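Morkulell Ring Descriptions
README, version 4

What you have here

A collection of product descriptions for rings, pendants, brooches and the occasional cufflink, each paired with a short record of what the piece is made of and how it is marked. There are more than 4,000 entries. They come from the back catalogs of two mail-order jewelers, Furnberg and Olus, both of whom agreed to let us have their old copy on the condition that we stop calling it "the ornate stuff" in meetings.

The set was put together by Kamran Rizvi and Karabo Ngubane. Kamran did the cleaning. Karabo did the labeling, and also wrote the bits of this file that are polite.

Why it exists

We wanted to know whether a person, or a program, could read a paragraph of jewelry copy and come away knowing what the ring is. This is harder than it sounds. A Furnberg description will happily spend three sentences on Viking honor before letting slip that the item is a plated band in one width. The stone, if there is one, tends to arrive near the end, like a guest who had trouble parking.

So each entry has the copy as printed, and next to it the plain facts as they stood in the stock ledger. Where the two disagree we kept both and added a flag. The flags turned out to be the most popular part of the set.

Fields

item_id: Our own number. It replaces the catalog numbers, which Olus reused every spring for different pieces.

house: furnberg or olus.

kind: ring, pendant, brooch, cufflink, other. "Other" is mostly tie bars, plus one letter opener that we argued over and left in.

copy: The description as printed, with the original spelling. We fixed broken line endings and nothing else. If you see "sterling sliver," so did the customers.

metal: The metal in the ledger. Values are silver, gold, plated, steel, brass, unknown.

stone: The stone in the ledger, or none. Glass is recorded as glass, whatever the copy calls it.

motif: One or more words from a list of 41. The list began as a list of 20, and then we met the animals.

sizes: Ring sizes offered, US scale. Half sizes are written with a decimal point. Blank for anything that doesn't go on a finger.

flag: Blank, or one of the values explained further down.

How the entries were labeled

Metal, stone and sizes were copied from the ledgers by hand. Motif was assigned by reading the copy, with no look at the drawing in the catalog. That was a decision and we stand by it, although it means that a ring described as "the spirit of the hunt" is labeled unclear when the drawing shows a perfectly ordinary fox.

Karabo labeled the full set. Kamran then labeled 500 entries on his own so we could compare. They matched well on flowers, anchors and skulls. They matched badly on knots, where one person's Celtic is another person's nautical, and very badly on anything the copy called "tribal," a word we have since removed from the motif list and replaced with abstract.

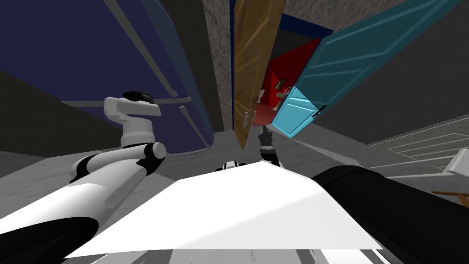 Crosses took the longest. The copy names at least a dozen kinds and seems to pick among them by mood. We settled on a single value, cross, and left the finer sorting to anyone with stronger opinions and a free Saturday. If you do that work, send it to us and we will fold it in.

Flags

metal_conflict: The copy and the ledger name different metals. The usual case is "silver" in the copy and plated in the ledger. "Silver-toned" does not count as a conflict – it is sneaky, but it is true.

stone_conflict: Same idea. Includes every use of "diamond" where the ledger says glass. A description that says "diamond-cut" or "diamond-shaped" is not flagged, and please read the entry before writing to us about it.

no_facts: The copy contains no statement about the object at all. We expected a handful of these. Olus had a whole season.

borrowed: The copy appears nearly word for word under another item. Both entries carry the flag, and we made no attempt to work out which came first.

Known problems

The ledgers are not perfect. Furnberg's was kept by several people over the years, and one of them wrote 1 and 7 the same way. If a ring comes in size 17, it probably doesn't.

Men's rings are overrepresented, and among those, rings for men who would like to be taken for knights. A model trained on this set will reach for the word "bold" sooner than you might want.

The copy is in English only. A small batch of Spanish descriptions, supplied by a shop called Orellana, was dropped from version 2 when we found they had been translated from the Olus catalog in the first place. They are still in the extras folder for anybody who is curious.

Prices were removed at the request of both houses. Please don't try to guess them from the adjectives. Kamran tried, and the link between the number of adjectives and the price ran the wrong way.

Splits

The set comes in three files: train, check and test. Entries flagged as borrowed are kept together, so that a description and its twin never land in different files. This was not the case in version 1, and the results people got with version 1 were very flattering. We would ask you not to quote them.

What changed in version 4

Added the sizes field for Olus rings. Merged rose and flower, then split them again after complaints. Corrected the metal for a run of signet rings that had been entered as brass when the ledger line above was the brass one. Took out a return policy that had been sitting in the copy field since November, labeled as a pendant.

Use

You may use the set for research and teaching. You may not use it to write new jewelry copy and sell it back to Furnberg, who asked for that sentence specifically. If you publish something, cite it as Morkulell Ring Descriptions and give the version number.

Corrections are welcome. Include the item_id and the field, and tell us what you think the value should be. Messages that only say a description is ridiculous will be read with sympathy and filed.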